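The Printer at the End of the Desk

I own a phone that can pay for groceries, and I still print my packing list. I print recipes too, and directions to places I have been to twice already. My sister-in-law in Vinport thinks this is hilarious. She hasn't owned a printer since college and has me run off her return labels whenever she visits, so I don't know what she's laughing at.

I started asking people about their home printers last March, after mine (a hulking gray Durklow I'd been dragging from apartment to apartment) finally gave up in the middle of a tax form. I figured I'd get shrugs. What I got was stories, and long ones! People will tell you more about a paper jam than about their wedding.

Rozália Szabó ran the office at the Cesorska music school for 30 years and is the most sensible person I talked to. Her rule is that you read the page standing up, before you walk off with it. "You pick it up, you look at the bottom corner, you look at the top," she told me. "If it's wrong, you're still standing by the machine." I've been doing it ever since, and I've caught a missing second page more than once.
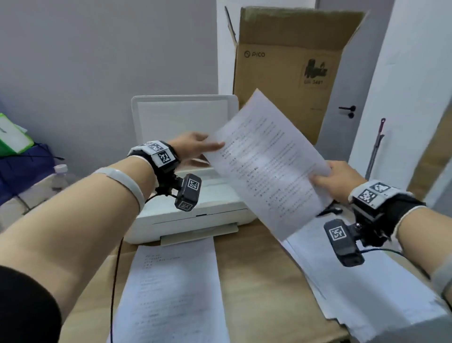 A fresh look at a page of small print, with the white inkjet right behind it.

The other thing everybody wanted to talk about was where the thing lives. Mine used to be on top of a bookcase, which meant I scanned everything on tiptoe and got a lot of crooked birth certificates. Rozália was firm on this. Put it on a desk, she said, a proper desk at a proper height, and leave room behind for the lid to go up. My new one's a little white Mousavi and it sits at the end of the table where I pay bills. I measured first this time – 12 inches of clearance above the top, and I use all of it.

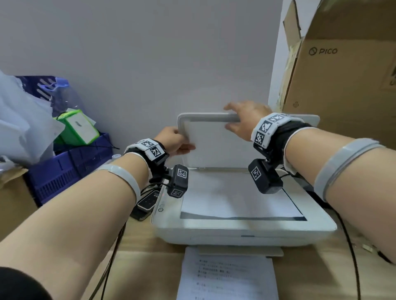
I had honestly forgotten the glass was worth cleaning. For years I blamed a faint line down my scans on the software, and then one evening I went at it with a soft cloth and a drop of water (on the cloth, never on the glass, I was told very sternly) and the line went away. I felt like a genius and also like a fool.

As for paper, I buy it 200 sheets at a time and keep it in the drawer with the takeout menus. Rozália fans the stack with her thumb before she loads it, flips it over, fans it again. I asked her what the flip was for and she said her first boss did it that way. I do it now too.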